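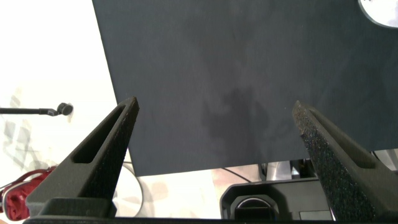
2. Materials and Test Surface

2.1 Panel

The work surface for both parts of the project was a dark gray panel with a matte, lightly textured face. It was supplied by Dutenell as an offcut and carried the stock number 3331 on its delivery note. No finish was applied before testing. The supplier lists the material as suitable for desk dividers and pin boards, and the course brief asked for a surface that a school or small office would be likely to own.

A matte face was chosen over a gloss one for two reasons. Gloss panels show fingerprints, and fingerprints are hard to tell apart from the marks left by the test liquids. Gloss also throws back light from the ceiling fixtures, and that would have made the visual grading in Section 4 depend on where the grader stood.

The color of the panel is not even. Parts of it read as slate and other parts as a lighter blue-gray, and the face has a faint mottle. This matters for the grading scale. A mark with soft edges can be close in tone to the mottle, and a grader who has not seen the panel before may score it differently from one who has. Both graders therefore spent one session looking at untreated offcuts before any scoring was done.

2.2 Cleaning products

Two products were compared. The first was Kiltell surface spray, used as sold. The second was Qaisi concentrate, diluted with tap water in a 100 ml measuring cylinder following the chart on the bottle. Plain tap water was used as the control.

2.3 Cloths

All cloths were cut from the same roll of undyed cotton. Each cloth was used for a single wipe and then set aside. Cloths were not washed and reused, as detergent left in the weave could have changed the result.

3. Method

3.1 Marking out

The panel was divided with low-tack tape into test areas. A margin was left along every edge, where handling could leave grease. Tape was removed before grading so that the graders did not know which product had been used on which area. The layout was recorded on paper by Hamisi Kioko and kept in a sealed envelope until the scores were in.

3.2 Application

Test liquids were cold black tea and cooking oil. Each was applied with a dropper from a fixed height and left for two hours. The room at Flendilcombe was kept closed during this time, with the heating off.

3.3 Wiping

One person, Nyokabi Nzioka, did all of the wiping so that hand pressure would vary as little as possible. Each area received a single pass from left to right. Pressure was not measured. This is a weakness of the method and is taken up again in Section 5.

3.4 Drying

The panel was left flat overnight and graded the next morning. An early trial in June had been graded too soon, when damp areas still looked darker than the rest, and those scores were thrown out.

3.5 Grading

Scores ran from 0 (no mark found) to 4 (mark clear from across the room). The graders worked separately and did not compare sheets. Where scores differed by one point, the mean was taken. Where they differed by more, the area was graded again under the desk lamp and the second pair of scores was used.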